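Can a Robot Put Away Your Jacket?
By Soudabeh Bahrami
July

A washing machine is a kind of robot. It fills with water, turns a drum, drains and stops without help. It does one job inside one box, and the box never changes. Picking clothes up off a bed is a different job, and machines still find it hard.

Engineers call clothing a "soft object." A brick has one shape. A jacket has a new shape every time it is dropped. The sleeves bend, the collar flips over, and puffy parts squash when something presses on them. Before a machine can fold a jacket, it has to work out which part is which. 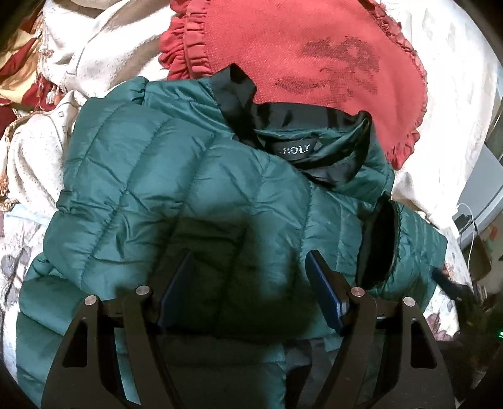
Can a robot fold laundry today?
Some robots can fold simple things like towels, slowly, when the towels are laid flat on a clear table. Mixed clothes in a messy bedroom are still too difficult for most of them.

Grip is one part of the problem. A gripper with 2 fingers can pinch cloth, but it has to pinch in the right place. If it squeezes too little, the cloth slips. If it grabs too much, it may lift the blanket as well. Your own fingers feel the difference and adjust before you think about it.

Practice is the other part. At the Olmedo workshop, Saeed Khosravi's team repeats one folding task 200 times before changing anything – a new coat, a new bed, a new lamp. A person folds a jacket in a few seconds. The workshop's test machine, named Plorkberg, needs 40 seconds for a T-shirt and cannot yet manage a zipper.

Shops have the same trouble. Machines can carry boxes of shirts across a warehouse, but people usually fold the shirts on the shelf.

Related
How a Dishwasher Knows When to Stop
Why Robots Drop Eggs
What Is a Sensor?

Contact Kuser Learning | Copyright Kuser | Back to top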